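Dardo Lucero learned to cook at 58, the year his wife went back to working nights. Before that, he says, he could make toast and heat soup.

"I was embarrassed to ask," he said on a Tuesday afternoon at his house on Quiroga Street. "So I asked my neighbor, because he already knew I was no good at things."

The neighbor was Hipólito Orellana, a retired line cook. He started Lucero on onions. For two weeks they made almost nothing else: onions in a pan, low heat, lid on, lid off.

"He wanted me to stop turning the burner up," Lucero said. "I thought high meant faster. High meant I ate black onions."

The other early lesson was oil. Lucero had been pouring it straight from the bottle and guessing. Orellana made him use a spoon until he knew what a spoonful looked like in his own pan.
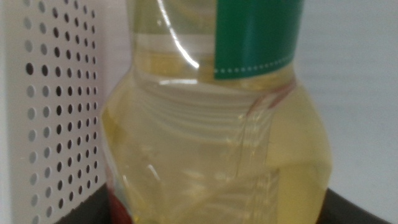 A clear bottle with a dark green label and pale yellow liquid inside.

By July he had 6 dinners he could make without looking anything up. They were rice with chicken, lentils, two kinds of pasta, a potato omelet and a beef stew that takes most of the afternoon. He writes each one on an index card, along with what went wrong.

"The omelet card is full on both sides," he said. "The stew card has one line. It says don't leave the house."

His wife, Maureen Kettle, eats at 4:30 before her shift. She said the food was plain at first and is still plain some nights, but she no longer packs crackers for the break room.

"He used to salt everything at the end," she said. "I drank a lot of water that spring."
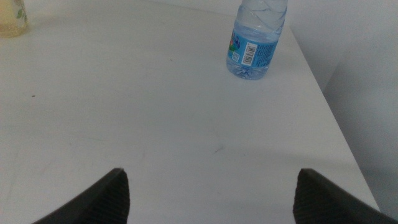

Lucero now salts as he goes and tastes before adding more. He does the shopping too, and keeps the receipts in a drawer. He has no interest in baking – "too much measuring" – and has turned down an offer from Orellana to learn bread.

What he would like to learn next is fish. He has tried it twice, and both times it stuck.

"Hipólito says the pan wasn't hot enough," he said. "After all that about the onions."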